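## News from the Robotics Club: the sorting project

Our club at Salinas has worked since March on one question: can a small arm learn to pick up litter that is soft, thin and partly transparent? Many student projects use cubes and balls, and we also began like this two years ago. Cubes are kind to beginners. They do not fold, they do not shine, and they stay where you put them. Household waste does none of these favors, so this term we left the cubes in the drawer.

The project has the name Musum, which Leobardo Serrano proposed at the first meeting and which has no meaning that he was willing to tell us. There are 12 members in the group. Seven of them collect the demonstrations, and the others take care of the software and of the arm, which stays in the workshop on the second floor.

### How we collect

The demonstrations are made by hand, in ordinary homes. A member takes one or two of the hand-held grippers, puts some items of clean waste on a surface, and moves them into a waste basket one after another. The recording goes later to our training computer. We decided at the beginning that the work should not happen only on the workshop table, and so the members used their own kitchens, living rooms and in one case a balcony. Chairs, benches and low tables are all welcome, with a cloth or without.

Until now we have 103 complete sessions. The goal for the end of the term is 400, and I will admit that this is a big jump. Jaqueline Cortés made a shared table where everybody writes the room, the surface and the kind of items before starting. Please fill it in also when you are tired! Last month we lost one full evening trying to understand which session was which.

### What we have learned so far

The film wrappers are the hardest. If the fingers close too low, the wrapper bends over and the top part hides the basket from the view. If they close too high, the bottom catches on the other items. Leobardo now teaches new members to take a wrapper near its lower end and lift it straight up before moving to the side, and his sessions are easy to recognize because they are so calm.

Paper cups are easier, also when they are crushed, but the direction of the opening matters. Leaves from vegetables were an idea of Jaqueline, who wanted something that is not packaging. The first tests with the leaves were poor. We keep them in the set, and we will compare again when there is more data.

Working with two grippers at the same time needs practice. Most of us are right-handed, and the left hand likes to wait and do nothing. We try to let it do real work, for example hold a light bag while the right hand takes the next piece.

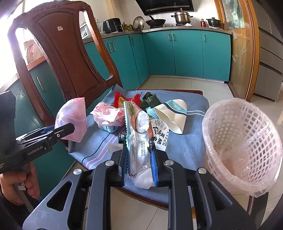
### Visit of the Balleo club

The students from Balleo will visit us in the last week of the term. They have a similar arm with softer fingers, and we agreed to exchange 12 sessions with them in advance so that both groups can test on something unknown. Their teacher asked if we can also show the collecting part, so two members will be needed with the grippers. Write to Jaqueline if you want to do this.

### Small things

- Bring clean packaging from home. Rinse it and let it dry first, please.
- Finger pads with cracks go in the box marked Illex – do not put them back on a gripper.
- Charge the grippers in the evening, and leave them on the shelf before 8 in the morning.
- New members are welcome in the middle of the term. You do not need to know programming, and the first session is always made together with somebody who has experience.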